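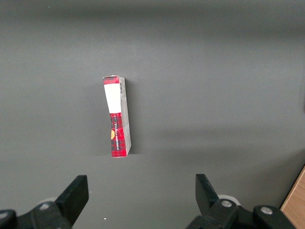

Department of Religious Studies, Section for Material Culture and Iconography

3.2 The fish and the loaf in painted interiors

The corpus was divided into two groups according to the position of the motif within the building. Group A contains paintings in the nave and on the chancel arch; Group B contains paintings in side rooms, porches and stairwells. Of the 40 panels recorded, 14 belong to Group B. The division follows the scheme proposed by Theodorakopoulos for carved lintels, with one change: panels that cross a doorway are assigned to the room from which the door opens.

Fish and loaf occur together more often in Group A. In these panels the loaf is usually marked with a cross and placed to the left of the fish, and the pair is set close to eye level for a standing adult. Koval has read this placement as a direct reference to the Eucharist, with the fish standing for Christ and the marked loaf for the host. The reading is sound for panels near the altar. It is weaker for the panels on the west wall, where the same pair appears beside baskets and seated figures and is better taken as a reference to the feeding of the multitude. Both meanings may have been intended, and a parish that heard the Gospel account read each year would have had no trouble moving between them.

In Group B the fish is more often alone. Three of these panels carry short painted texts, all of them damaged. Bianchini restores the text in the north porch as a baptismal formula, which would suit a fish shown in water and a porch that once led to the font. The water is plain in the older record drawings but has since been lost under limewash. We accept the restoration of the first line and leave the second open.

3.3 Color and repainting

Color was recorded by eye against printed reference cards under a fixed lamp. Red was the most stable of the pigments used and the least reliable for dating – it was renewed at nearly every repainting, and in several panels the present red lies over two older layers. Blue was renewed less often. Where blue and red meet without overlap, the two are treated here as belonging to the same campaign of work.

Figure 4. Share of panels with visible repainting, by group. Group A, 50 percent; Group B, lower, with losses to limewash excluded.

The higher rate in Group A agrees with the parish accounts, which record payments for work near the altar and say little about the side rooms. Rallis takes the silence of the accounts as proof that the side rooms were left alone. We do not follow him on this point. Small jobs could be paid in kind, and the accounts for 20 years of the period are missing.

3.4 Limits of the survey

The stairwell panels were seen from the landing only. The upper parts of two of them could not be measured, and their heights are given as minimum values. Zinchenko's earlier notes list a further fish motif on the underside of the gallery – it was not found, and the boards there have been replaced. It is left out of the totals.

The dating of the west wall remains tied to the style of the seated figures. A join between the plaster of the west wall and that of the chancel arch would settle the order of work, but it lies behind the organ case and was not open to inspection in August.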